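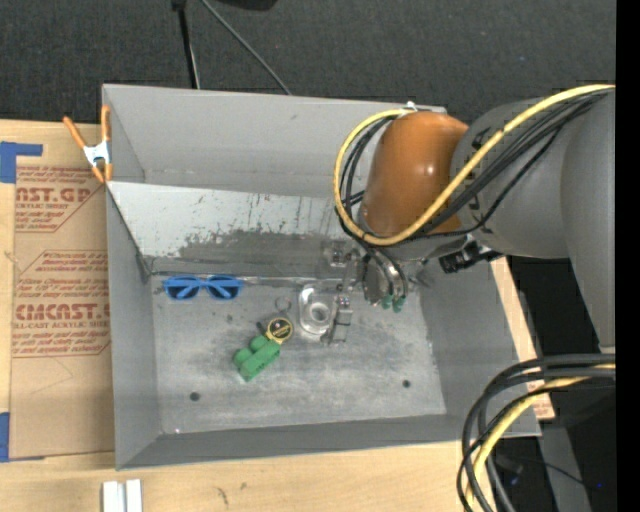 Blue sunglasses and a green toy block in a grey metal bin.

Home Guides Schools and Clubs Storage Contact

How to set up a lost property system that clears itself

By Benedikt Brunner
Updated January

We use cookies to remember your settings. Accept / Manage

Most lost property ends up in one big pile because things go in and there is no set point at which they come out. This guide sets out a system for a school, library or sports centre with up to 2000 people through the door each week. It takes an afternoon to set up and a short session each week to run.

What you need

– One open bin for the front counter
– Four lidded tubs for the back room
– A lockable drawer or cash tin
– Swing tags with string, and a permanent marker
– A notebook or a shared spreadsheet

The tubs don't need to match. I use the 64 litre Hendberg ones as they stack two high on a normal shelf and a winter coat fits without forcing the lid. Choose an open bin with low sides at the front so people can look in without emptying it.

Step 1: Sort out the drop-off point

Put the open bin where staff can see it but where visitors don't have to ask to look. Everything found on the day goes in here, apart from valuables and anything wet or dirty. Wet clothing needs to be hung up before it is stored or it will go mouldy.

Phones, wallets, keys, jewellery and medication go straight into the locked drawer. Write these up when they are handed in, with the time and the place they were found.

Step 2: Tag at closing time

Empty the open bin each evening. Tie a tag to each item and write the date and the room on it. Don't write a description on the tag. Small things such as single earrings or game pieces can share a zip bag with one tag.

Check for names while you are at it. Look inside collars, under the tongues of shoes and on the base of drink bottles. A named item should go back to its owner the next day and never reach the tubs.

Step 3: Fill the tubs in order

Label the tubs Week 1 to Week 4. New items go into the current week's tub. When Week 4 is full and the next week starts, Week 1 has reached its limit and gets emptied before anything else goes in.

If you have a seasonal rush, add a fifth tub. Don't extend the time limit.

Step 4: Handle claims

Ask the person to describe the item before you show it to them. Colour, size and where they last had it is usually enough. For valuables, ask for one detail that can't be seen from the outside, and have them sign the notebook.

Step 5: Clear the old tub

Post a notice a week ahead. Clothing in good order can go to an op shop, and glasses can go to an optometrist that collects them. Unclaimed valuables should be handed to the police. Check your local rules first – some councils set a minimum holding period that is longer than four weeks.

Note the clearance date in the book and wipe out the tub before it goes back on the shelf.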